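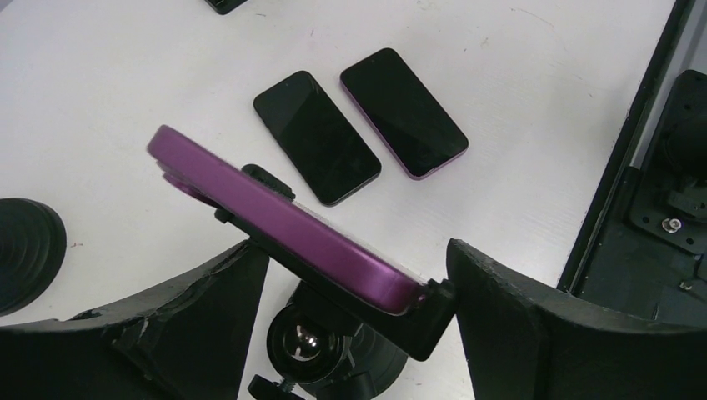 The purple one. Shiny side up.

Saturday 7 December 2019, kettle on, half an hour before I have to leave, so this will be quick and probably full of mistakes.

Phone cases. I said in June I would stop buying them. I did not stop buying them. But the drawer got so bad that it wouldn't shut, and last night I tipped the lot out on the bed and made myself choose. Took till gone eleven.

The purple wins. Magenta, if you're being fussy, and Ecaterina Buzatu is being fussy, she messaged me twice to say it's pink. It goes pink where the light catches the edge, I'll give her that. Underneath it's nearly plum. Very glossy. I don't normally like glossy, I had a glossy red one years ago and it looked filthy by lunchtime, but this colour seems to hide fingermarks better. Or I've stopped caring.

What I like most is the rounded sides. My last case was a Grutholm, the grey felt sort of one, and it had a hard ridge all the way round that dug into my little finger when I read in bed. Lovely looking thing. Horrible to hold. This is thick, so yes the phone is now a bit of a brick and doesn't go in the small pocket of my green coat any more, but the edge is smooth and my hand doesn't ache. Small hands, if that helps anybody.

Bad points. It slides. Put it on the arm of the sofa and it's off again. Twice this week on to the rug, no harm done. Also a nightmare to get off the phone - you have to start at a top corner and sort of peel, and I broke a nail. And the buttons are stiff. The volume one I have to press with my thumb properly, like ringing a doorbell.

The rest of the drawer, for the record:

Grutholm grey felt. Going to my sister, who has the same phone and doesn't read in bed.

Mosomel clear one. Gone yellow. Bin. I know you can wash them with bicarb, I tried, it came out a cleaner yellow.

Mosomel clear one, second attempt. Also gone yellow. Why did I do this twice.

Lurell wallet case, brown, with the card slots. I really wanted to love this. Mircea Sima at work has had his for ages and it looks like an old saddle now, gorgeous. Mine just flapped. You have to fold the front round the back to take a call and then the magnet catches on everything in my bag, keys, hair grips, a teaspoon once. Charity shop pile.

A blue one that doesn't fit any phone I have ever owned. No idea. Charity shop, and good luck to them.

Two for the old phone, which I still use for the radio in the kitchen. Kept one, binned the cracked one.

So the drawer shuts! And there is room in it for the batteries and the tape measure and the takeaway menus, which have been living on top of the microwave. I also found 26 pence, a Softić receipt from their old shop by the station and the little pin for opening the sim tray, which I had been looking for since I changed networks and ended up using an earring.

While I had everything off I gave the phone itself a clean. Soft cloth, barely damp, and a dry toothbrush round the speaker holes. The fluff in there. I'm not going into it. Then a wipe round the inside of the case before it went back on, becuase grit gets trapped and scratches the back, which is how I ruined the last one.

Somebody asked in the comments last time whether a bright case is any use or just showing off. For me it's use. I lose my phone constantly. A black one at the bottom of a black bag might as well not exist. The purple I can find by looking, which is a new experience. Found it in the laundry pile on Thursday in about two seconds.

I haven't decided about a screen protector. The last one had bubbles from the first day and I picked at the corner until it came off on a bus. If anyone has one that they put on straight at the first go, tell me what it was and how you did it. Did you do the steamy bathroom thing? Does the steamy bathroom thing work?

Right, coat. The charity bag is by the front door so I can't forget it, and I've already tripped over it once. Next week is the cable box, which is worse than the drawer ever was, there is a camcorder lead in there and I have never had a camcorder. Will report back if I get to teh bottom of it.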